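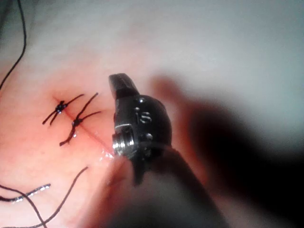 Winberg Garden Netting, 100-Foot Roll

I sell a lot of odds and ends out of the Vurcombe barn, but this netting is the thing I get the most email about, so I finally gave it its own page. I've had it up around my own beans and strawberries for two seasons now and I'm still happy with it (the deer, less so).

It's a black, knotted mesh, soft enough to fold up in your arms and carry across the yard. I started out with the stiff plastic kind from the hardware store, and oh my goodness, that stuff fought me the whole way! It sprang back, it snagged my sleeves, and by October it had cracked in the corners. The Winberg roll drapes right over a hoop and stays where you put it.

What you get
One roll, 100 feet long and 7 feet tall
20 ground staples
2 spare lengths of cord for patching

How I put mine up

Set your posts first, 8 feet apart or closer if your ground is soft. I use the Lastden steel posts, but any post with a notch will do. Walk the roll along the outside, hang the top edge all the way down the row, and only then go back and staple the bottom. My neighbor Efren Dagdag does his the other way around, bottom first, and his looks fine too, so suit yourself. Leave a little slack at the corners for windy days.

If you're covering berries, wait until the fruit has set so the bees can get in, and pull the edges tight to the ground so birds don't wander under and get stuck. Please do check it every morning.
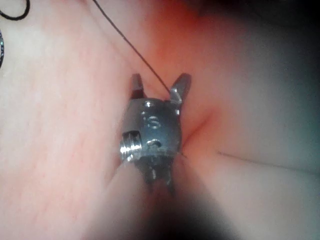 Shipping and pickup

Rolls go out Monday through Friday. If you're close to Vurcombe you can pick yours up on Saturday before noon and skip the shipping charge. Albertina Valente runs the counter and she'll cut you a shorter piece if you ask, sold by the foot.

Bigger jobs

For orchards and market gardens I can order the 1,000-foot roll from Dubey, same mesh, no staples in the box. It's heavy, so bring a truck and a friend. Allow two weeks, a bit longer in spring when everybody wants one at once. Email me your row lengths and I'll work out how many posts you need.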